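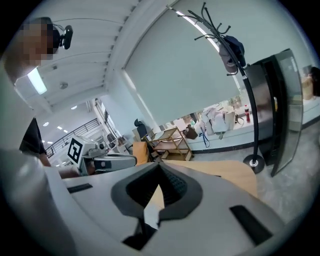 The long ledge under the window, with the blind down.

Every place I've worked has had a ledge like this one. You put one thing on it for a minute, and by March it's a filing system. Ours at Skokar runs under the big window, and the pile of white plastic bags and packaging has been building up there since we moved into the floor. There's a brown bag in there too, and a bottle of red soda (I don't drink the stuff, so it isn't mine!), and a blue strap hanging down the front that I keep meaning to roll up and put away somewhere sensible.

So this week I finally gave in and started sorting. I'm a slow tidier. I pick up a bag, look inside, find a receipt from Zalham for 20 cable ties, wonder where the cable ties went, and then it's lunchtime. I did get one whole trash bag filled with packaging, though, and I flattened a couple of boxes, which always makes me feel like I've run a mile.

What I really like in that corner is the little wooden cart with the shelves. It's light wood, it goes nicely with the tabletop, and I found it secondhand at Cestska when I was supposed to be shopping for a lamp. My plan is to give the cart the stuff we reach for all the time and let the ledge be a ledge again. Maybe a plant? The blind is pale gray and it stays down most afternoons, so it would have to be a plant that doesn't mind a bit of gloom.

The chairs are another story. We've got a black office one and an orangey tan one, and I go back and forth on whether they look cheerful together or just mismatched. I priced a matching set at Sarpong and it came to over 300 dollars, so I've decided they look cheerful.

Still to do: the strap, the cardboard box over by the office chair, and whatever is at the very bottom of the bag pile. If anybody has a good trick for storing plastic bags that doesn't involve putting them inside another plastic bag, leave me a comment, I'd love to hear it.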